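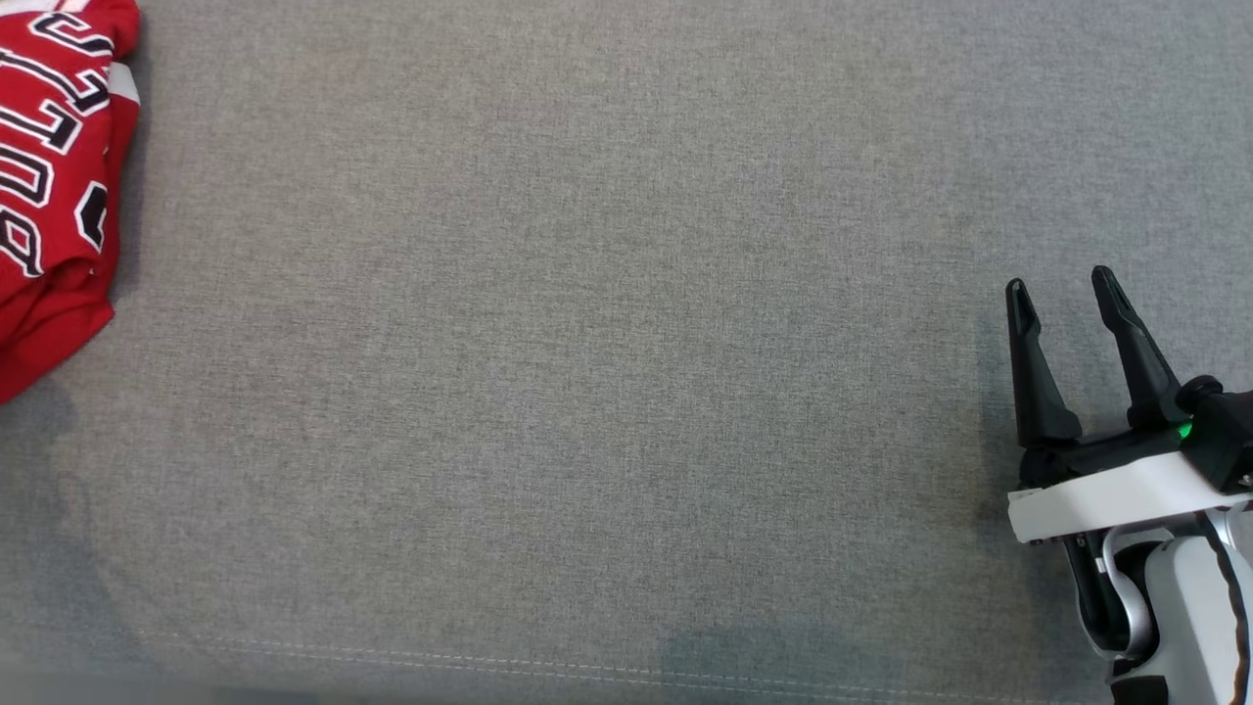 The red jersey on the grey fabric, lettering side out.

It has been the practice of this household to review the sports clothing each June, once the season has closed and before the bags are put away for the summer. The following notes are published for those readers who wrote after last year's entry asking how red shirts in particular should be folded and stored.

The work is best carried out on a broad, flat surface covered in woven fabric. A polished table allows knitted cloth to slide, and a sleeve which has been straightened on one side will creep out of place while the other is being attended to. A plain grey cover has been in use here for 7 years and remains satisfactory.

Shirts with printed lettering are dealt with first. The print should not be folded sharply across the middle of a letter, as it will crack along that line after a winter in the drawer. Where the lettering is large, the shirt is turned face down, the sides are brought in behind it and the hem is raised once only. Printed shirts are never ironed on the right side. Readers who have done so at Tridham, where the changing room iron has a single setting, will not require further explanation.

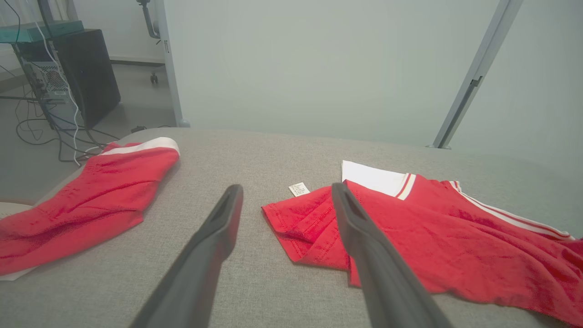 Collared shirts call for a little more patience. A white collar on a red body should be opened out and laid flat before anything else is done, and the care label inside should be consulted before the first wash. Red cloth of any description is washed apart from white articles until the water runs clear. In this household the temperature is kept at 32 degrees, and no red shirt goes into the dryer.

Striped trims tend to curl at the corners. They may be pressed down by hand while the cloth is still slightly damp, and a heavy book left on top for 90 minutes will generally settle the matter. Hems should be pulled straight from both ends at once.

Hélène Wong, whose remarks on the Larow method appeared in these pages in spring, maintains that knitted shirts should be rolled. Her view is respected. Rolling was tried here for one season and the collars suffered for it, so the flat fold has been restored.

Finished shirts are stacked with the heaviest at the bottom, in the second drawer of the Gilbert chest. A further entry will deal with socks.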